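How to Use a Guessing Board Game to Practice a New Language

Posted Jul 10, 2022

When I moved to Drolten I could read the newspaper in my new language, but I could not ask a simple question in the bakery. My grammar book had 61 lessons and almost all of them taught me to answer. So I started to practice questions with a children's guessing game, the kind with flaps that you fold. I still do it two evenings in a week with my neighbors. It works for adults too.

What you need

One guessing game with two boards. I bought mine used at the Pakzad market in May. A notebook for each player, and a timer if you like pressure.

Step 1. Prepare the words

Before the first game, write down the words you will need for the pictures. For animals these are body parts, colors, food and places to live. Keep the list short. I made once a list of 100 words and we spent the whole evening reading it.

Step 2. Agree on the question forms

Choose two forms only, for example "Does it have...?" and "Can it...?". Each player must say the full sentence. One word with a rising voice does not count, and the player loses the turn.

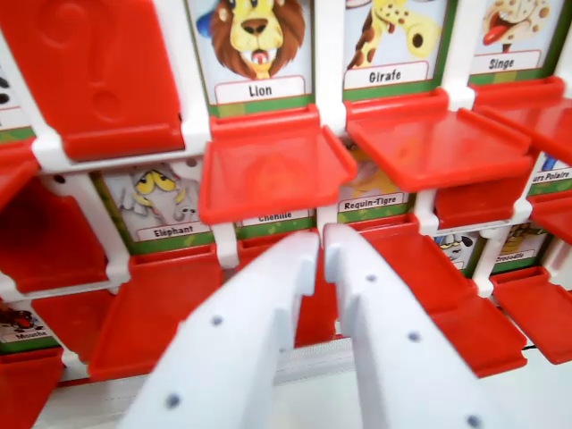
Lion, "Girafe" and "Singe" cards in the top row.

If your cards have the names printed in the language you learn, good. If they are in another language, cover the names with small pieces of paper tape. It comes off easily later.

Step 3. Play the first round slowly

The player who answers must also use a full sentence: "Yes, it has a long neck." Correct only the mistakes in the question form. Other mistakes you write in the notebook and discuss after the game.

Step 4. Change the form

In the second round, go to the past tense or to negative questions. "Doesn't it eat meat?" is difficult to answer correctly in many languages, so give it more time.

Step 5. Write it down

After the last round, everybody writes five questions from memory. Exchange the notebooks and check them together. Next time, begin with the questions that were wrong.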